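Halteter見学メモ（走り書き）

2023-06-24、Halteterのラボ公開日に行ってきた。土曜なので混むかと思ったら案外すいてた。受付で名札もらって、まず二階へ。エレベーター使わず階段。暑い。

午前の回は座学。Maureen Catterallさんの話、英語、早口。スライドは後日配布とのこと（まだ来てない）。要点だけ。

・ロボット本体なしで教示データを集める方式。人が手持ちのグリッパーで作業して、手先のカメラ映像から軌道を復元、それを方策の学習に使う
・内部での呼び名はBrimis。前の版がGullura
・Gulluraは片手のみ、Brimisで両手になった
・1月に指先のパッドを変えたら、紙やビニールのような薄物の成績が上がったらしい。数字は非公開

質疑で「なぜ遠隔操作じゃないのか」と聞いた人がいた。答えは、速さと場所の自由度。遠隔だと一回の教示が長い、機材も重い。手持ちなら普通の家に持ち込める。そこは納得。ただ人の手の速さで集めた動きをロボットがそのまま再現できるかは別の話で、そこの時間合わせがかなり面倒だとMaureenさんも言ってた。

昼はサンドイッチ。ハムの方が先になくなった。

午後、作業の見学。案内はDede Kyeiさん。課題は散らかった紙コップの片付け。地味だけど見てると面白い。
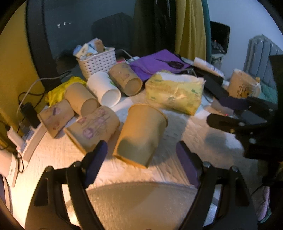 白いキルト地の上の紙コップ。手前のグリッパーのパッドは紫

コップは無地のと絵柄入りのが混ざってる。倒れてるのが多く、口の向きもばらばら。向きが違うと掴み方が変わるので、そこをわざと散らすんだそう。縁をつまむか、胴を挟むか。Dedeさんいわく、柔らかい面は難しいとのこと。押すと沈む、コップが逃げる。机の硬い面だけで学習した方策はここで落ちるらしい。

あと周りに関係ない物が多い。ハサミとか、ティッシュとか、小物の入ったカゴとか。片付けた背景だけで集めると実環境で弱くなるから、邪魔物は残すのが方針。うちの評価台は綺麗すぎるかも、と反省。帰ったら相談する。

集め方の手順も聞けた。一回の配置につき5回教示、それから配置替え。課題ひとつで58配置以上。失敗した回も捨てずにラベルを付けて残す（やり直しの動きの学習に使う）。検品はYabsira Workuさんの担当で、映像を早送りで見て、手先の位置推定が飛んだ区間を切るとのこと。地味に一番大変そう。
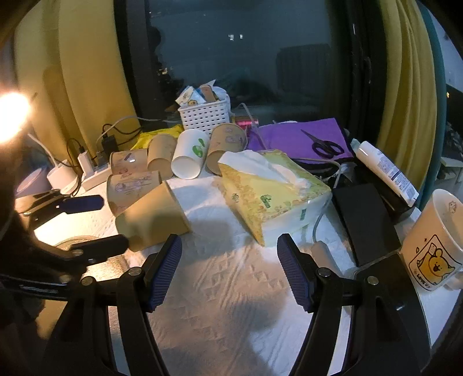
グリッパー視点。コップの右にティッシュ、奥にカゴとハサミ

映像で気になったのは照明。左上のランプが強くて、布の上の明るさにかなりむらがある。Gaëtan Huetさんに聞いたら、明るさの違いもデータのうちという考え。ただし真っ暗に近い窓が大きく入ると位置推定の特徴点が減るので、模様のある布を敷くと助かる場合がある、と。なるほど。布のひし形模様が効くのかどうか、比較はまだやってないそうだ。やってほしい。

結果の話も少し。比べたのは片手データのみと両手データの2条件。両手の方が、コップを重ねる段階で差が出る。一個目を掴むところまではほとんど変わらないとのこと。グラフは見せてもらったけど撮影禁止、なので値は書けない。誤差棒は結構長かった、とだけ。試行数が少ないのは本人たちも認めてて、次の論文までに増やすと。

もうひとつ、白い紙コップが白い布の上にあると輪郭を見失いやすいのでは、と自分から質問。Dedeさんの答えは「緑のロゴが見えてる時は平気」。見えてない時は? と聞いたら笑ってた。そこは課題らい。

Shiferaw（解析ソフトの方）のデモは時間切れで見れず。Gebremedhin Mekonnenさんが担当で、軌道の復元から学習用の形式への変換まで一括でやるもの。資料だけもらった。公開時期は未定。

メモ残り
・グリッパーは思ったより手が疲れそう。順番が回ってこなくて持てなかったが、連続でやる人は途中で交代してる
・左右の時刻合わせの方法、聞き忘れた。メールする
・パッドの交換頻度も聞き忘れ
・名札返すの忘れて持ち帰ってしまった。郵送する

次の公開日は未定らしい。行く人は午後の回がおすすめ、午前は資料読めばだいたい分かると思う。駅からのバスは本数が少ないので帰りの時刻だけ先に見ておくこと。自分は一本逃して歩いた。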